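Bin liner

A bin liner (in Canada and parts of Australia also garbage bag, and in some households simply "the bag") is a thin plastic sack placed inside a rubbish container to keep the contents from meeting the walls. It is among the few household goods bought expressly to be thrown away, usually after a week of service and one episode of leaking.

Materials and colour

Most liners are made from polyethylene film, sold on a perforated roll. Thin film is cheap, crinkles at the slightest touch and lets light through; thicker film costs more and fails later, generally on the stairs. Black is traditional for large outdoor sizes, while white, green and blue are common indoors. Manufacturers often tint the film to tell one size or waste stream from another, although colour codes differ between councils and are a dependable source of neighbourly correspondence.

Fitting

The liner is opened, shaken to admit air and lowered into the container, with the surplus folded over the rim. Air trapped between film and wall makes the bag billow back up, a problem usually met by pushing it down again. The Pullstead method, named for the suburb whose community hall posted it above the sink, has 4 steps, of which the last repeats the second. Some users knot a corner to tighten the rim; others drill a small vent in the bin – a remedy that works well until there is soup.

Sizing

Capacity is given in litres, a figure that assumes a bag filled to the brim and never tied. A 42-litre liner is therefore sold for bins rather smaller than that, and bought for bins of every size.

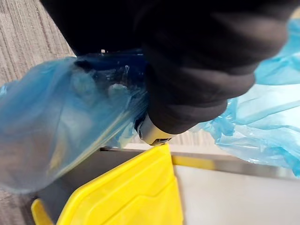
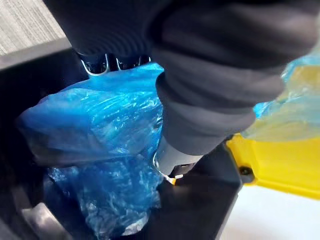 Translucent blue plastic bag, showing the creases and highlights typical of thin film.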